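Re: Drinthorpe library, roof and reading room

On 30th September Ildikó Sárközi wrote:

> Does anyone on the list have drawings of the Drinthorpe branch library
> from before the extension? I have the Lovico set, but it starts at the
> ground floor slab and shows nothing of the original roof. I would also
> like to know who designed the reading room. The plaque says Escobar, the
> council minutes say Jarkero.

Ildikó,

Both names are right. Escobar drew the first scheme and left the job before work began on site. Jarkero took it over, kept the plan and changed the section. The reading room as built has nine roof lights in a single row. Escobar had a flat ceiling there with high windows on the north side.

I have 54 sheets from the Jarkero office, most of them at 1:100. The roof is on four of them. I scanned those in August and can send them to you off list, as the files are too big for this server.

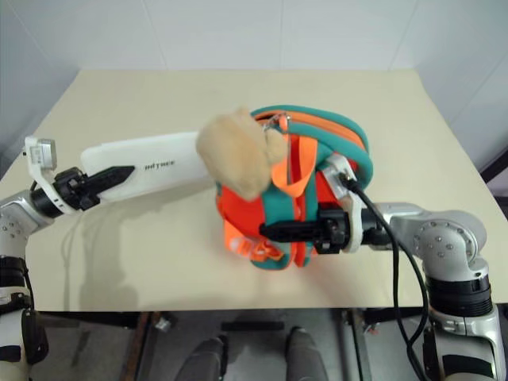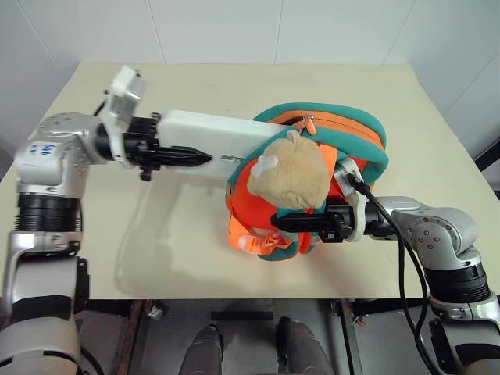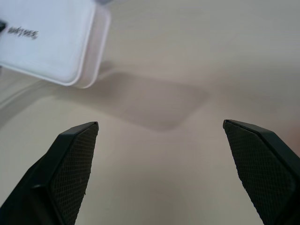 The concrete beams over the reading room are 800 mm deep on the drawings. I measured one from the gallery and it was less than that, so either the ceiling has been lowered or they were changed late on. If your Lovico set has a section through the gallery, could you check the level of the underside for me?

The extension is a separate matter. It was built against the east wall and two of the old windows were bricked up. You can still see the lintels from the car park.

I don't have the structural calculations and would be glad to hear from anyone who does. The county record office has a box listed under Drinthorpe but it only holds letters about the heating.

Regards,
Martin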